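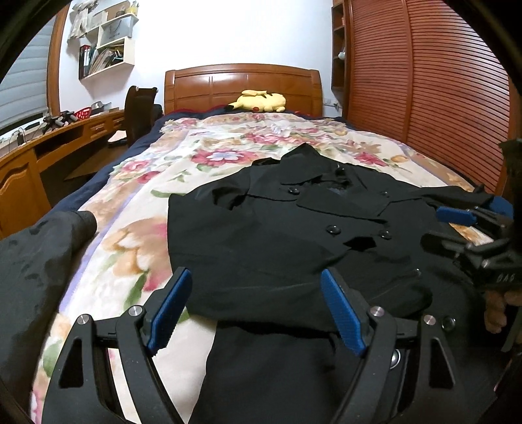

Folding a double-breasted coat for flat storage – button side up or down?

Print this thread | E-mail this thread

Search this forum: Enter keywords Go Advanced

hemline_49
Posted 12/18/21

I have to store a black double-breasted coat flat for the whole of the warm season. The wardrobe in the new flat is too shallow for a proper hanger, so it has to go in a drawer or an underbed box. Internal depth of the box is 20 cm.

My current method is to lay the coat front side up on the bed, close the front, fold the sleeves across the chest, then fold once at the waist seam. The problem is the buttons. They're large, with shanks, and by the time the box comes out again each one has pressed a ring into the cloth lying against it. Steam removes most of the marks but not all.

Questions:
1. Is it better to fold with the front facing in or facing out?
2. Should the coat be buttoned or left open?
3. Does tissue make any measurable difference, or is it just tradition?

The cloth is a wool blend and the coat is fully lined. I don't know the weight.

Partington
Re: Folding a double-breasted coat

Front facing out. If you fold with the front facing in, the upper set of buttons ends up bearing on the lower set, and both have cloth trapped between them. With the coat turned over, the buttons only bear on the bottom of the box, and you can put a towel there.

Button it. An open double-breasted front moves about when you lift it, and the underlap creases diagonally.

Also, empty the pockets. A forgotten receipt will leave an outline.

selvedge
Re: Folding a double-breasted coat

I disagree about buttoning it. Buttoned, all the tension in the fold goes to the button threads, because the overlap can't slide. I fasten the inside button only (the jigger, if the coat has one) and leave the outer ones undone. The front stays more or less aligned and the layers can still move over each other when you make the waist fold.

Agree on front facing out.

hemline_49
Re: Folding a double-breasted coat

It does have an inside button. I had never used it for this. I'll try it both ways.

What about the sleeves? If I cross them over the chest they sit on top of the buttons, and if I turn the coat over first they go across the back, where there is a vent and a centre seam.

Partington
Re: Folding a double-breasted coat

Across the back. A seam under a sleeve is a low, even ridge and won't mark anything. A button is a hard disc with an edge.

Aroha Tuhiwai
Re: Folding a double-breasted coat

I look after the outerwear for an amateur theatre company, and we have 200 garments in storage at any one time. Most of the coats are boxed. The method below is what we settled on after several years of bad creases.

Preparation. Brush the coat and let it air for a day. Spread a blanket or quilt on the bed and work on that, as a bare sheet slides. Lay the coat front up and smooth it from the collar downwards. Do this before any folding. If the body is twisted at this stage the twist will be pressed in.
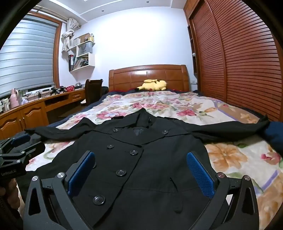 Check the lapels next. They should lie on their natural roll line, and they shouldn't be flattened by hand. Put a loose roll of acid-free tissue inside the roll on each side. If there are shoulder tabs, make sure they are lying flat and pointing towards the collar, or the ends curl under and leave a bump in the shoulder. Pocket flaps go out, all the way out, or in, all the way in. Half and half is the usual cause of a crooked flap. Loose belts and tie pieces come off and are boxed separately.

Then the buttons. I cut discs of cotton flannel with a slit to the centre and slip one behind each button, round the shank. This lifts the rim off the cloth and takes a few minutes per coat. Once you have a set of discs you can use them indefinitely.

Turn the coat over. Sleeves across the back, folded at the shoulder with a tissue roll in the fold. Then one fold only, and I would not put it at the waist seam. The seam allowance there is several layers thick and the fold will sit to one side of it whatever you do. Fold 10 cm below, in the skirt, where the cloth is single plus lining.

selvedge
Re: Folding a double-breasted coat

That last point is the opposite of what I was taught. The usual reason for folding at the seam is that any crease is hidden by the seam line.

Aroha Tuhiwai
Re: Folding a double-breasted coat

It would be hidden if the crease fell exactly on the seam. In practice it falls just above or just below and gives you two parallel lines. A single soft crease in the skirt drops out after a night on a hanger. I have tried both on the same coat in consecutive seasons.

selvedge
Re: Folding a double-breasted coat

One coat is not much of a test, but fair enough. I suspect it depends on the cloth. On a heavy melton I would still use the seam.

tullana_drawers
Re: Folding a double-breasted coat

Has anyone used the Rikel storage boxes? The lid has a fabric strap which compresses the contents. I put a trench coat in one in August and the belt loops had printed straight through to the back panel when I took it out.

Partington
Re: Folding a double-breasted coat

Don't use the strap. Don't use vacuum bags for wool either. The coat should be the top item in the box with some air over it. If the lid has to be pushed down, the box is too full.

I use a plain Starkel underbed box without a strap. The lid is poor but it's deep enough for two coats.

starchy
Re: Folding a double-breasted coat

All of this seems like a lot of labour compared with fitting a pull-out rail. They run front to back, so the hangers face you and the shallow wardrobe isn't an issue. No folding, no discs.

hemline_49
Re: Folding a double-breasted coat

It's a rented flat and I can't drill into the wardrobe. Otherwise yes.

Results so far: I folded the coat with all the buttons fastened, left it overnight, then repeated with the inside button only. With everything fastened there was a clear pull line from the lower buttons to the side seam. With the inside button only there was no pull line, but the overlap had shifted by a finger's width. I prefer the shift.

I have cut flannel discs from an old pyjama leg. They fray. Should they be hemmed?

Aroha Tuhiwai
Re: Folding a double-breasted coat

No, a hem would add an edge, and edges are what you are trying to get rid of. Use pinking shears, or cut them from felt if the coat is dark and the felt is a matching colour. Pale flannel will leave lint on black cloth.

selvedge
Re: Folding a double-breasted coat

Wash coloured felt before it goes anywhere near the lining. Some of the cheap craft squares bleed dye if they get damp.

hemline_49
Re: Folding a double-breasted coat

Noted. I'll get black felt and wash it first. Fold is going in the skirt for now, and I'll post again when it comes out of the box.

Print this thread | E-mail this thread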